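Stellness folding paper: a pack of 500 and a lot of pointing

I wanted green paper. That was the whole of my ambition one wet Sunday, and it led me to the Stellness single-colour pack, which holds 500 sheets of the same shade and no others. If you tire of green by sheet 12, that is between you and the recycling bin.

A flat sheet and two goes at something pointed:

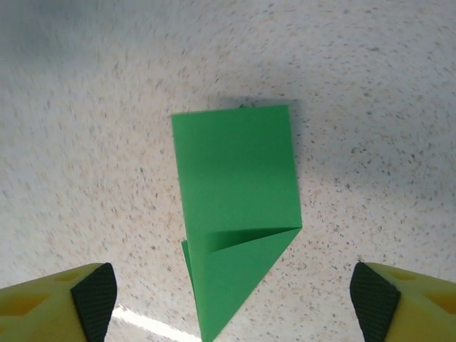
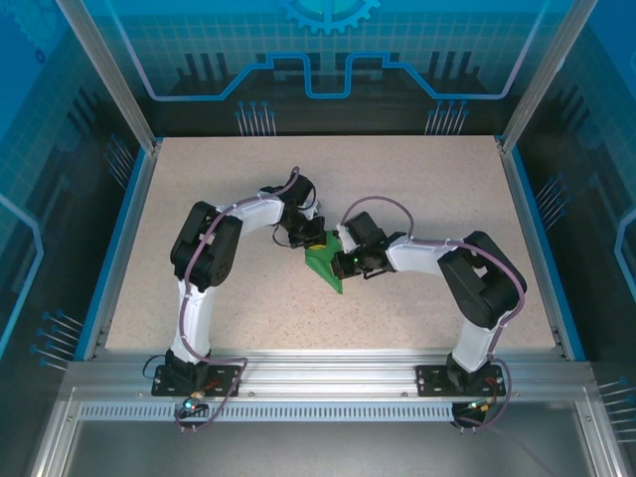
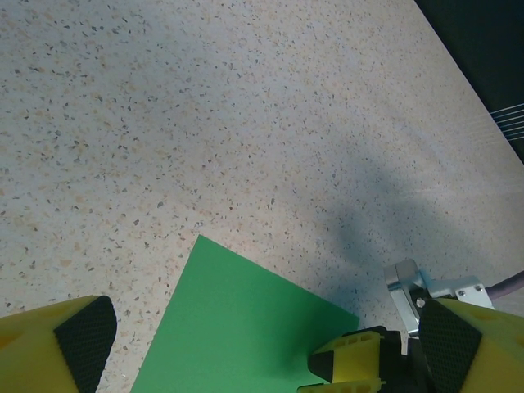 The colour

Green. Properly green, too, a solid middling sort of colour that doesn't drift towards lime or khaki depending on who is describing it. It holds its own on a speckled top, where paler papers tend to vanish among the flecks and have to be found again by patting. The finish is on the matt side and doesn't throw the lamp back in your face. I folded until ten at night and could still see which edge was which, and my last paper (Zunside, pearly, never again) couldn't manage that before tea.

My pack was green on both sides. If you like models where a white belly shows through, look elsewhere, and if you are the sort of folder who relies on a white side to know which way up you are, as I am, brace yourself. I turned one piece over four times and then had a biscuit.

The folding

It takes a crease well. Run a thumbnail along a diagonal and you get a hard line that stays where it was put, and stays even more firmly if you put it in the wrong place. There is no forgiving this paper. A bad crease will be with you until the end of the model, usually right across the front.

Thin points are good up to a stage. Two or three layers lie down nicely. Beyond that the tip gets stubby and the layers underneath start to creep out past the top one, so you have a neat edge with a small green corner peering over it. I trimmed the first few and then decided they were feathers.

The Leckie booklet

Tucked in with the paper is a folding booklet by Leckie, with 12 models in it. The first is a leaf, which I can do. The second is also a leaf, with one more fold. After that it goes directly to a heron, and I would have liked something in between. The diagrams are clear, apart from step seven of the heron, where an arrow goes behind the paper and doesn't come back.

Cutting and squareness

I checked a handful against a set square. Most were true, a couple were out by a whisker, and you only notice the whisker when the last two corners are supposed to meet. For leaves it makes no odds. For the heron, nothing makes any odds.

Price and packing

I paid 94 pence postage on top of the pack, from Jirport, and it came in a stiff card sleeve with no bent corners. The sleeve is better made than my desk - I have kept it for stamps. There is a smaller pack of 65, and I would suggest that one to anybody with a normal life.

Would I buy it again? I have rather a lot left. Ask me in September. Four out of five, with the missing one still somewhere behind step seven.

Contact | Copyright, all rights reserved | Back to top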